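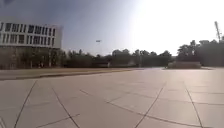 # Joint Condition and Surface Survey of the Campus Plaza and Service Road

Term report, Pavement Materials and Maintenance
Submitted in November by Boris Šimek

## 1. Purpose

The paved areas between the office blocks are used mainly by pedestrians and, on the road section, by delivery vehicles. The project had three tasks: to record the condition of the joints, to estimate the amount of sealant needed for one round of repairs, and to compare two sealants on paper. No material was placed. All work was limited to what can be done from the surface without closing the area.

## 2. Site

The survey covers two connected parts.

**Part A, plaza.** Large square units with narrow joints, bordered by a low curb where the paving meets the lawn. The strip along the curb was treated separately because the lawn side drains onto it.

**Part B, road.** Concrete slabs with expansion joints, running between the office buildings. A raised sidewalk with a curb follows the left side when facing the low buildings with the reddish roofs. All left and right references in this report use that direction.

The drawings supplied with the assignment show a nominal joint spacing of 3000 mm in Part B. The drawings for Part A give no spacing, so the joints there were measured by wheel.

## 3. Method

Joint length was measured with a Pakar measuring wheel, each line walked twice and the two readings averaged. Where they differed by more than 300 mm, the line was walked a third time and the outlying value dropped.

Joint width was taken with a steel feeler set at both ends and in the middle of each line. Depth to the existing filler was taken at the same points with a depth gauge. Points where the gauge met loose grit were brushed out once and measured again.

Condition was graded on the scale from the course handout:

| Grade | Condition |
|---|---|
| 0 | Filler intact, bonded on both sides |
| 1 | Filler present, bond lost on one side |
| 2 | Filler cracked or missing in places |
| 3 | Filler missing over most of the line |

Surface cracks were recorded only if they could be followed by eye from standing height. Fine map cracking was left out. Stains were marked on the plan but not graded.
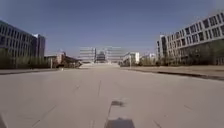
*Figure 2. Part B, slab joints and curb on the left side, facing along the road.*

## 4. Results

Total joint length over both parts was 2834 m. Part A accounts for the larger share, as expected from the smaller unit size.

In Part A most lines were grade 0 or 1. Grade 2 lines were grouped near the curb, where soil had worked into the joint and pushed the filler up. No line in Part A was graded 3.

Part B was less even. The transverse joints were mostly grade 1. The long joint near the middle of the roadway was grade 2 over much of its length, and the filler there could be lifted with a fingernail at several points. In total, 38 lines in the two parts were graded 2 or higher and are proposed for repair.

A few faint cracks cross the slabs in Part B. None had a measurable step between the two sides. They are probably shrinkage cracks, but this could not be confirmed without a core. A small dark patch on the road surface was marked on the plan as a possible stain. Its origin was not investigated.

## 5. Sealant comparison

Two products were compared from their data sheets: Sonilex, a cold-applied silicone, and Jurix, a hot-poured bituminous compound. Brabec was considered at first and removed from the comparison when its data sheet turned out to cover vertical joints only.

The silicone needs a clean, dry joint and a backer rod. It can be placed by two people with a hand gun – no heating equipment is required. The bituminous compound tolerates some dust on the joint face but needs a melter on site and a longer closure of the road.

For Part A the silicone is proposed. The joints are narrow and a hot-poured product would be likely to mark the pale surface. For Part B either product is acceptable. The final choice depends on whether the road can be closed for a full day, and this was not clarified with the site office before the deadline.

## 6. Sources of error

- The wheel slips slightly on fine dust. Readings in Part B are likely to be low.
- Widths were taken in the morning in Part A and after 2 p.m. in Part B. Joints close as the slabs warm up, so the two sets are not directly comparable.
- Grading was done by one person. A repeat by a second observer on a few lines would show how far grades 1 and 2 overlap.
- The curb strip was graded with the soil in place. Some lines may move from grade 2 to grade 1 after cleaning.

## 7. Proposed next steps

1. Clean the curb strip in Part A and grade it again.
2. Repeat the width readings in Part B in the morning.
3. Ask the site office about closure times for the road.
4. Take one core at the longest crack, if permitted.

The raw readings are in Appendix A and the marked plan is in Appendix B.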